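Notebook, garment station, April

Entry by R. Falcão. Read after the handover notes from the linen room, which are on the shared drive.

Start 07:40. Arms homed, both wrists through the torque check, left thumb joint still reading slightly high at rest. Left it alone, as it has read high since the last firmware and the offset is constant. Moya (the scheduler) came up on the second attempt. The first attempt failed on the usual stale lock file. I have now put the delete into the start script so that the early shift does not have to ring me.

Purpose today: hanger insertion with long garments on the bed surface, then a walk through the revised shift plan with the Petow staff. Petow want the station to take over hanging for the guest wardrobe service. At present this is done by 4 people per shift, who also do pressing, tagging and repairs. Hanging is the part they complain about least, which I would like somebody in the project office to note, because the business case was written the other way round.

Set-up unchanged from last entry. Grey sheet on the bed, hanger from the wooden set, yellow garment. Grip order as in the Umusness sequence file, version 6, with the two changes below.

1. Left hand no longer closes fully before the right has reported contact. Full closure on one side drags the neckline across and the second shoulder then sits too low for the planner.

2. Wrist speed limit halved for the last part of the approach. It costs time. I would like to keep it until the contact threshold has been set properly.

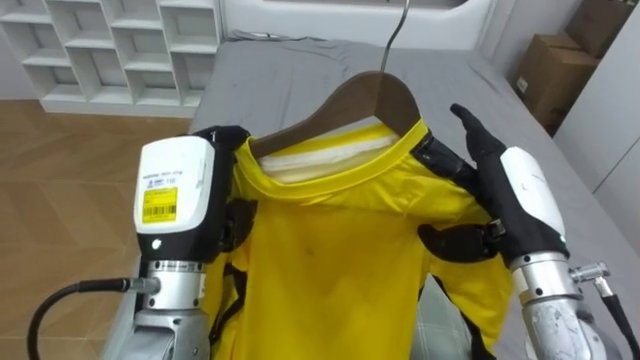
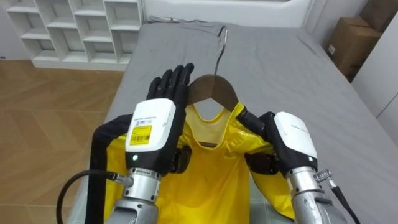
Yellow garment, wooden hanger, both arms at the shoulders.

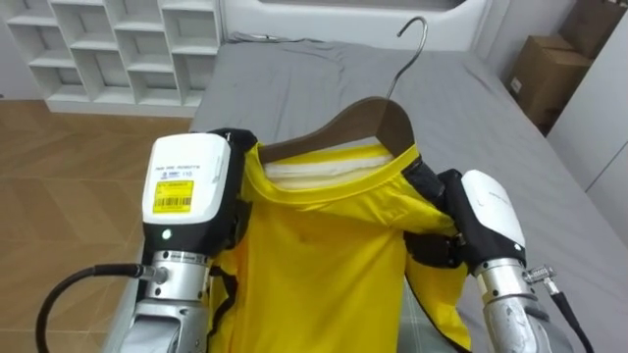 Cycle time. With the slower approach we are well behind a practised person and I do not expect that to change this quarter. The figure in the Garier proposal assumes one continuous motion from pick to rail with no regrip. We regrip on nearly every cycle. I have written to them asking for the regrip to be shown as a separate line in the timing table, so that the Petow supervisors can see where the wait comes from when they plan the rest of the room around it.

Vision. The neckline finder is steady on plain fabric. It gets confused when the inside of the collar is much paler than the outside, and will sometimes report the lining as the upper boundary. The error is small but it is in the bad direction, toward the hook. Added a check that compares the two boundaries and rejects the fit if they cross. Rejected fits go to the operator screen. On the screen the operator gets the two candidate lines and picks one. This took a practised operator very little time and a new one rather a lot, mostly spent reading the text on the buttons. Buttons to be reworded: "Accept boundary B" means nothing to anyone outside this room. Suggested wording from the linen room was "Use the outer line", and I have taken it.

Cables. Strain relief on the right side to be inspected at the end of every shift. Please write it in the log even when there is nothing to report.

14:15, shift plan meeting. Points raised, in the order I wrote them down:

The station needs somebody within reach for rejected fits. The plan has this person also doing tagging at the bench by the door. Two of the staff said this will not work, as tagging uses both hands and the thread has to be finished before you can put the piece down. The call lamp would therefore sit lit for as long as a tag takes. They are right, and the plan should pair the station with repairs sorting, which can be dropped at any moment.

Who is responsible for a damaged garment. At the moment whoever hangs it signs the slip. If the station hangs it, the slip has no name on it, and the guest desk will not accept a blank slip. Interim arrangement: the slip carries the station number and the shift lead countersigns. The shift leads are not happy with this and asked for it in writing from management. I said I would pass it on. I have passed it on.

Pay grade for operating. There is a machine allowance for the presses, and the question was whether it applies here. Not mine to answer. I did say that the screen work takes judgement, and that I would put that in a letter if asked.

Breaks. The staff currently stop when a rail is full, which gives a natural pause and a chance to sit down. The station does not wait for a full rail; it calls for the next hanger whenever it is free. One of the pressers pointed out that this removes the pause for the person next to it, although nothing in the plan says so. I had not thought of it. Moya can be told to batch, so I have set the batch size to 8 with a hold at the end of each batch, released by hand. Throughput drops a little on paper. I would sooner have the hold in from the beginning than try to add it after the targets are fixed.

Training. The half day offered is enough for the screen and the stop procedure. It is not enough for clearing a snagged garment, where the temptation is to pull. The fingers must be opened from the screen first and the fabric lifted away afterwards. I want every operator to do this with me standing there before they do it alone. Petow asked for a video. They can have the video as well.

15:50, back at the station. Ran the batch hold with the new setting. Hold engages, lamp goes amber, release button works from the screen but not from the pendant. The pendant is mapped to signal 114, which the scheduler treats as a full resume and which skips the hanger check. Remapped, tested with the arms parked, to be tested again with the arms live when there is a second person in the room.

Open items

Contact threshold, right hand: needs data from thinner fabrics before I change it.
Button wording: with the screen people, one more round.
Slip wording: waiting on management.
Repairs sorting in place of tagging: Petow to redraw the plan, I get to see it before it goes on the wall.
Lining check: leave on. If it rejects too many, tell me and do not switch it off.
Left thumb offset: ask the supplier whether constant means harmless.

Arms parked 17:20, air off, pendant on its hook. The spare hangers have been moved to the lower drawer, left side.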